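**Dress and Everyday Life, handout 2** (Ebony Lockyer's group: same sheet, ignore the room number)

Reading: Baláž on slogans, the first chapter only. The second repeats it with longer words.

## What is a printed T-shirt supposed to say?

The usual claim is that clothes are a language. I have taught this module long enough to doubt it. A language lets you ask a question, disagree, or say what you did yesterday. A T-shirt can do very little of that, and most wearers, if you stop them, will tell you it was clean.

Baláž argues that large lettering is "a statement addressed to strangers". Perhaps. But lettering on the back is addressed to people the wearer can't see, and plenty of it spells nothing a stranger could look up. Before you write that a print "expresses identity", say whose identity, and how you would find out if you were wrong.

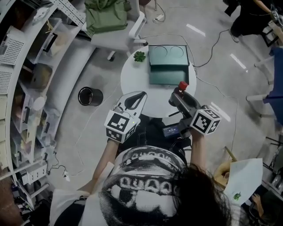
## The Prendemard survey

You will see this quoted everywhere. Prendemard asked 2980 shoppers why they bought their last printed top, and reported that most were "making a personal statement". Look at the form before you repeat it:

- Shoppers had six answers to pick from, and four of them mentioned personality.
- "It was cheap" wasn't offered. Neither was "it was a present".
- The work was paid for by Randov, who sell printed tops.

Rhys Ruddock's reply is worth reading, although he overdoes the sarcasm. His Iston interviews are a small sample too, and he is much gentler with his own figures than with theirs.

## Colour

Dark shirt, pale print: serious. Pale shirt, dark print: relaxed. So the textbooks say, with no source I can trace. Try it on strangers before you believe it.
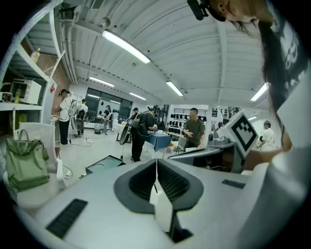 *Fig. 2. Black T-shirt with a large white print.*

## For the seminar

Bring one printed garment and its price, if you remember it. Write down what you think it says, then ask someone else, without hinting. Essays are due in February, before 6 pm.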